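# How Do You Teach Two Robot Arms to Share a Table?

Every summer the Falbridge Robot Club picks one big puzzle to work on, and this year the puzzle has two arms!

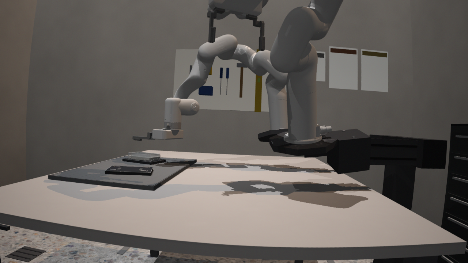 Think about setting the table with your brother or sister. You reach for the forks, they reach for the cups, and most of the time nobody gets bonked on the elbow. You don't have to plan it. Your eyes and your brain keep track of where the other person is, and you wait a second if somebody is in the way.

Robot arms don't do any of that by themselves. Each one goes exactly where its program sends it, even if another arm is already there. So somebody has to write down the rules for taking turns, and in our club that somebody is a bunch of kids between 10 and 14 (plus our coach, Marcelino Ortuño, who brings the pretzels).

## Why we practice inside a computer

Our arms live in a simulation. That's a pretend world inside a computer, a bit like a video game, with its own table, its own floor, and even a pegboard of tools on the wall. The pretend arms bend at their joints the way real arms do, and the pretend objects can be picked up, bumped, or dropped.

The nice thing about a pretend world is that you can crash in it. In our first week the two arms bumped into each other 16 times in one afternoon, and all we had to do was press the reset button and try again. Real arms are heavy and they cost a lot of money, so a crash there would mean a very sad coach.

## Hands called grippers

At the end of each arm is a gripper, and ours have fingers that open and close. Try it with your own thumb and pointer finger: open them wide, slide them around an eraser, and squeeze gently. Now try it with your eyes closed! That's a little closer to how it feels for the robot, which only knows where the eraser is if something tells it.

## The Dremirlow rule

Our team is named Dremirlow (it was the silliest word anyone could think of), so our rule for sharing is the Dremirlow rule. It goes like this:

1. Before an arm moves, it asks, "Is the middle of the table free?"
2. If the answer is yes, it says "Mine!" and goes.
3. If the answer is no, it waits and asks again.
4. When it's finished, it backs away and says "Yours!"

The "asking" and "saying" are really just messages in the program, but we like to shout them out loud too.

We've run 305 practice tries so far, and we want to reach 500 before our show-and-tell in November. If you'd like to try the rule at home, all you need is a friend, a small table, and a few blocks to move. Keep one hand behind your back, and remember to say "Yours!"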